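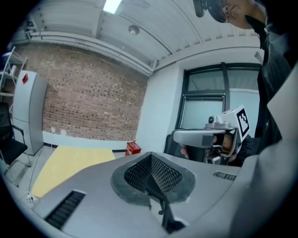 Leaning over. Posted in: Neck, back and posture

Stiff neck from cutting fabric at a low table
Hacer Karakaya

Hello to all. I do alterations at home, mostly trousers and curtains, and since June I have much more work than before. I am glad for it, but in the evening my neck and the place between my shoulders are very stiff. Sewing itself is fine, I have a good chair for that. The problem is when I mark and cut. I stand at our dining table, which is 80 cm high, and I am a tall woman, so I am bent the whole time. On Monday I cut lining for a pair of long curtains and the next morning I could not turn my head well to the left.

I have no space for a second table, and my husband does not want that I change the legs of this one, because it was from his mother. Is there something simple to make it higher? And do exercises help or is it only the table? I have no pain in the arms and no numb fingers.

Ferhat Akgül

Just buy a proper cutting table, they fold. You will not regret.

Saadet Polat

Dear Hacer, I had the same trouble for years with pattern paper. You do not need to touch the legs in a permanent way. There are bed raisers, small blocks with a hollow on top where the leg stands. Measure first how thick your table legs are, because mine were too wide and I had to return the first set. Put a piece of felt inside so the wood is not scratched, and push the table from the side with your hand before you trust it. If it moves, do not use them.

For the height, stand in the shoes you wear at work and bend your elbows. The table should come a little under the elbow. For cutting I like it a bit lower than for drawing, so I can press on the ruler.

The other thing is how you reach. I used to stand on one side and stretch myself over to the far edge of the cloth. Now I walk around the table, or I pull the cloth to me if it is already marked. It is slower and my sister laughs at me, but my neck is better. I also changed my lamp. The old one was behind me and made a shadow, so I was always going down with my face to see the chalk.

About exercises I can only say what I do. Every half hour I put the scissors down, roll the shoulders back and look out of the window. If your head still does not turn well after some days, please ask a doctor or physiotherapist.

Hacer Karakaya

Thank you Saadet! My lamp is also behind me, I did not think of it. I will measure the legs tonight.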